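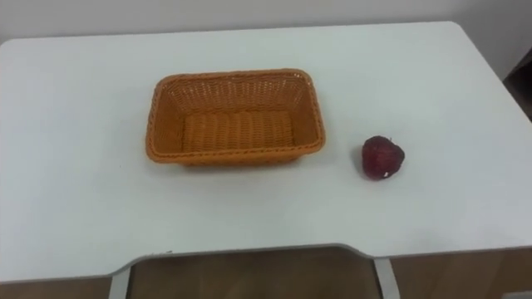

Orange woven basket and a strawberry on the white table.

Kitchen notes: getting a humanoid to put the fruit away

By Menaka Jayawardena

Llanos rents out a household humanoid by the month, with a fruit and veg routine called Peser as part of the package. I have been trying the routine at our Feltness office and these are the tips I would pass on to anyone taking it for the first time.

Clear the table first. Peser copes best with one container and one item on a plain surface. Add the rest of the shopping later.

Use an open basket with a low rim. Ours is woven, wipes down with a damp cloth and has no handle. A handled trug cost us most of a morning in October.

Start with apples. Soft fruit can wait until you have set the grip limit, which is on the second page of the hand menu. The default is 19, and I turn it down to 8 for anything that bruises.
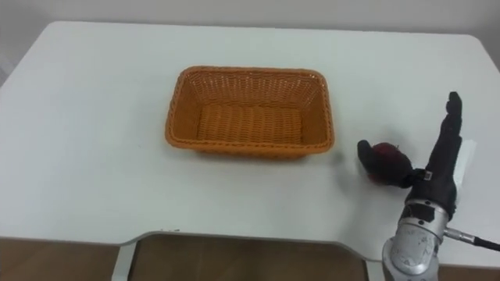
Can the hand be washed under the tap?
Wipe it with a barely damp cloth and dry it before the next run. Water must be kept away from the wrist connector, and washing-up liquid leaves a film that makes fruit slip.

Wipe the fruit too. Supermarket apples often have a waxy coat, and a dry tea towel takes enough of it off. Remove stickers before you start, as they come away on the fingertips and then turn up on everything else. 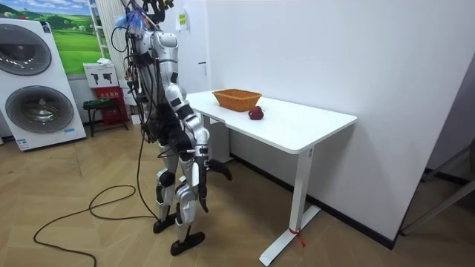

Floor space matters more than table space, and the Llanos leaflet says little about it. Allow a good stride of clear floor on the side where the machine stands. It works on a tether, and the black cable lies in loose loops across the boards, so move rugs and stools well out of its path and walk round the other side. Push the table against a wall if it tends to creep.

Check the height as well. The setup page asks for the tabletop measurement, and a wrong figure makes the hand come in too high over the basket. Measure from the floor with a steel tape.

Zallell sells a table mat for the routine. I tried it for 2 afternoons and went back to the bare top.

Clean the hand after every session and log the runs. The service visit falls due at 1000 lifts, and you book it through the same menu as the grip limit.
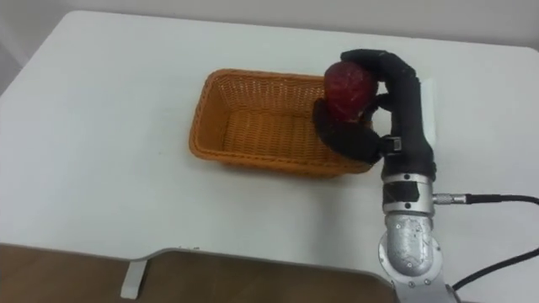 The hand with a red fruit at the right-hand end of the basket.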